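Kelico extends Brunditar summer bedding range with revised mat and folding guidance

Goltitz, September – Kelico has revised its Brunditar range of warm-weather bed coverings and the care sheet supplied with them. The changes apply to woven bamboo mats, the fitted sheets sold for use under them, and the instructions on using the bed as a surface for sorting and folding clothes.

The revision follows a home-use trial run with the textile laboratory Lundgren. The trial covered 10 households, each of which used the bed covering for sleeping and for folding laundry. Garments were stacked at the side of the bed, with the quilt and pillow moved to the far end and the mat left clear along its middle.
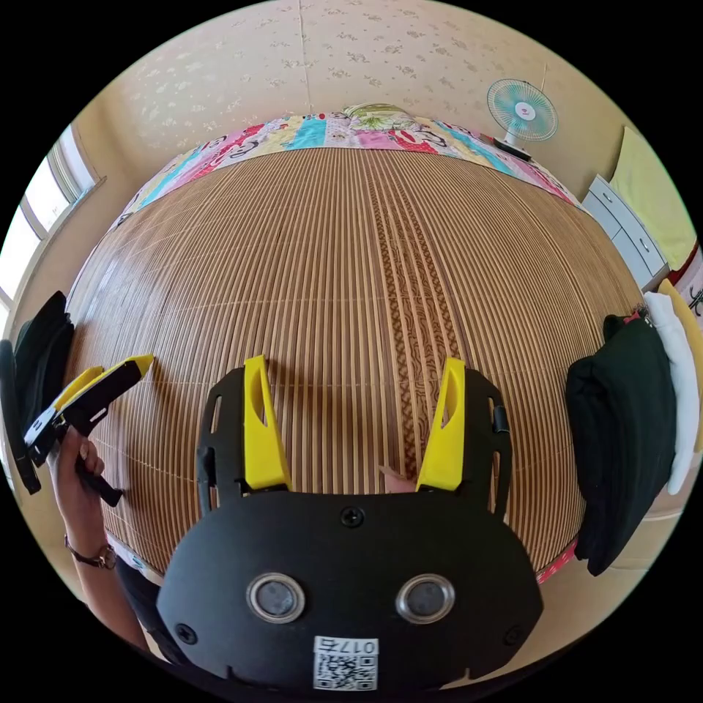
Issue 7

Woven mats have a firmer surface than a quilt or blanket, and a garment can be laid flat on one without sinking. The trial recorded two recurring faults. Mats moved when heavier clothes were pulled across them, and fine knits caught on slats with rough edges. Kelico has responded by changing the edge binding and adding a second sanding pass to the slats. Mats from the new production run carry a two-year guarantee against splitting along the seams.

Lundgren also examined wear caused by metal trim. Studs, buckles and zip pulls were drawn across a ribbed surface 200 times under a fixed load. Marking was heaviest where the trim crossed the ribs at a right angle. The care sheet now states that garments with studs should be folded with the trim facing inwards, or uppermost if the design does not allow this. 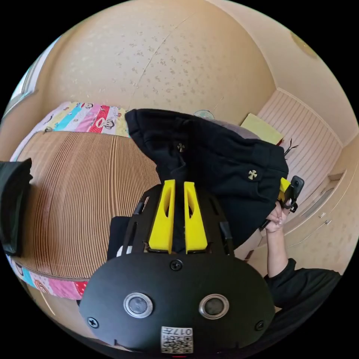
Changes to the care sheet

The sheet has been shortened to 2 pages. Clothes should be fully dry before they are stacked on a mat. Dark and light items should be kept in separate piles until the dye has been tested. Mats should be wiped along the slats with a damp cloth, left to air and rolled for storage – never folded.

Stacks should be kept to the sides, where the bed frame gives more support.
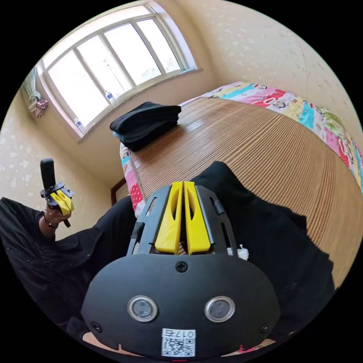 The same advice applies to ribbed mattress pads, although these may be folded once lengthways for storage. Pads and fitted sheets remain machine washable at the temperature shown on the sewn-in label. Mats must not be machine washed.

The revised Brunditar range is available in single and double sizes. The care sheet is packed with each item and can be requested separately from Kelico customer service in Goltitz. Owners of earlier mats may follow the new instructions, but the extended guarantee does not cover previous production runs.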